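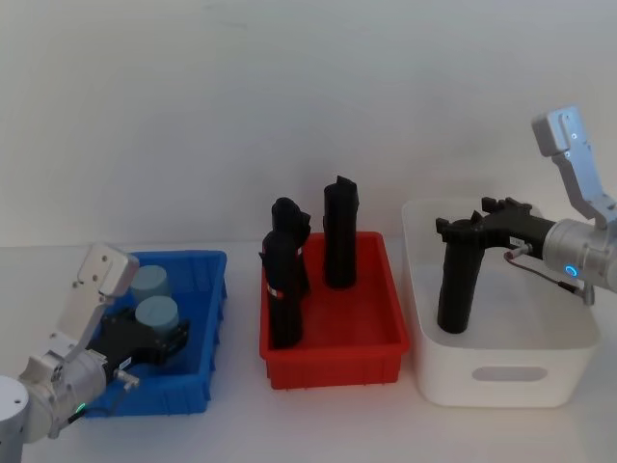
Blue, red and white bins on the sorting table. Pale cylinders in the blue, long black pieces in the red.

Sorting Table, Grulta Parts Room, Cleltstead
Text and selection by Olga Toledo

The parts room at Grulta moved into its present space in October. Before the move, small items were kept in drawers, and the drawers were labeled by whoever had filled them. When we went through everything there were 243 items on the list, and a good number of them were in a drawer that said something else. We did not want to carry that over, so every item now passes across one table before it goes on a shelf.

The method is simple. Three bins stand side by side against the wall, always in the same order from left to right: blue, red, white. The blue bin takes round containers and anything of a similar shape. The red bin takes long items that have a grip or a shaft. The white bin takes whatever does not fit the first two descriptions, and it is gone through separately at the end of the day.

We tried bins with lids first. They stacked well, but people set things down on top of the lids and left them there. Open bins get used properly. The ones on the table now are low enough that tall items stand up above the rim, so you can tell what is in them from the doorway. The ribbed sides also make them easier to carry when your hands are cold, and the room is cold most mornings before 9.

Order of work

Items come in from the back hall on a cart. One person takes them off the cart and puts them in the bins, and a second person checks each bin against the list. Each round is 15 minutes, then the two people change places. The checking is harder than it sounds, and after a few rounds most people start skipping lines.

Upright items are left upright if they will stand. Laying them flat saves no space in a bin of this size and hides whatever is underneath. If two pieces lean on each other that is fine.

Bands and colored marks stay on. Several of our long black pieces have a red and white band around them, and the list uses the band to tell them apart from the plain ones. If a band has come loose, put the piece in the white bin with a note.

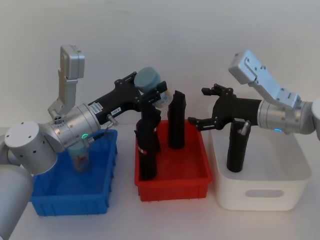

Mixed bins are the most common problem we have at the table. Two kinds of item end up in the same place, usually near the end of a round, and the person checking has to stop and sort it out before going on. The fix is to look at the item and then at the bin before letting go of it. The pale blue-green cylinder over the back edge of the red bin is a good example of the moment to look, with a banded black handle already standing in the red below it. Round goes with round, so a piece like that belongs one bin to the left.

After the table

Full bins are taken to the Peñalver shelves, which are the tall gray ones along the inside wall. The shelf labels were printed from Niltudex, the same program we use for the list, so the wording on the shelf matches the wording on the sheet. Please do not write on them by hand. If a label is wrong, tell me and I will print a new one.

Contents are moved from the bin to the shelf and the bin goes straight back to its place on the table. A missing bin holds up the next cart.

The white bin is done last. It takes longer than the other two, and most days something in it needs a new line on the list. Anything that still has no place by closing stays in the bin overnight with the sheet tucked under it.

The back hall cart is being repaired and we have the smaller one for now, so bring items through in shorter loads and keep the hall door propped open while you do.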